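Walside extending table, cream white, from Grurkberg

Five stars from me, and I'm fussy about tables! We'd been making do with a wobbly old pine thing, so when the Walside came down in price last June I went for it and I'm so glad I did. Nine months on it gets used for everything, meals, homework, work calls, the lot.

The top is a lovely soft cream, much warmer than the bright white I was expecting from the website. Flowers look gorgeous on it. I had a tall dark green vase on mine with pinks and yellows and a big white lily-like bloom and kept wandering back in to admire it.

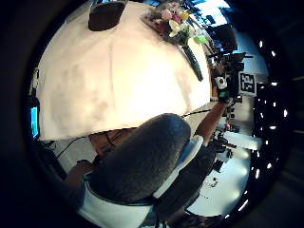
Putting it together took two of us 30 minutes, and the bolts all lined up first time (the Bastari sideboard we bought before it was an absolute pig). There are 18 of them, so do keep the little bag handy. It's heavy, mind, so build it in the room where it's going to live.

Cleaning is easy. A damp cloth gets rid of most things, even turmeric if you're quick about it. I go over it after tea and it comes up beautifully every time. 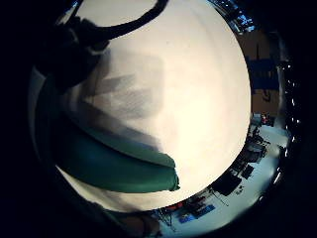 My one small moan is the delivery slot, which moved twice. I'd still buy from them again tomorrow, and I've already got my eye on the matching bench.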